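Cuaderno de taller - junio
Visita a Zullora, demostración de manipulación en cocina simulada

Llegamos a las 9:40. La sesión fue en la sala pequeña de la planta baja, con dos monitores: uno para la vista general y otro para la vista desde la pinza. Todo en simulación, sin brazo físico. La tarea de la mañana era la nevera de dos puertas. El entorno de cocina lo mantienen ellos; el planificador viene de Joltus y lo usan casi sin tocar.

Nos dieron la cifra de episodios guardados hasta ahora para esta cocina: 1.126. De esos, 26 son con la nevera. Pedí la lista de posiciones iniciales y quedaron en mandarla.

Primero miramos la vista de la pinza. Casi todo son planos grises y de cerca cuesta saber qué se tiene delante. En Arnby tuvimos la misma queja con nuestro armario de pruebas y lo arreglamos en parte cambiando las luces. Lo comenté y lo apuntaron.

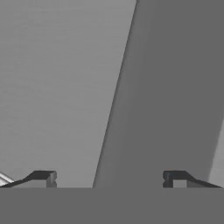 Vista desde la pinza, dedos abiertos y sin nada entre ellos.

Preguntas que hicimos en este punto:
- Si la política recibe solo esta vista o también la general. Recibe las dos.
- Si hay señal de contacto. La hay, pero no la graban por defecto.
- Si se puede cambiar la textura de las puertas. Sí, desde un fichero de configuración.

Después pasamos a la vista general. Se entiende mucho mejor. Lo que me interesaba era la zona de los tiradores: van en paralelo, uno a cada lado de la junta, y hay poco margen para entrar en uno sin estorbar en el otro. En nuestro modelo Daher los separamos más y el problema no se ve.

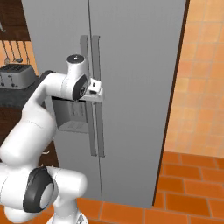
Brazo en la nevera, pinza a la altura de los tiradores.

Desde este ángulo la pinza tapa un tramo de los dos tiradores, así que para juzgar el agarre hace falta otra cámara. Propuse una lateral, a la derecha. Les parece bien si no baja la velocidad de simulación.

Pendiente para nosotros:
- Juntar los tiradores en Daher y repetir las pruebas.
- Pedir el fichero de configuración de la cocina.
- Preguntar a Joltus por la versión del planificador - no la apunté.

Salimos a las 12:15.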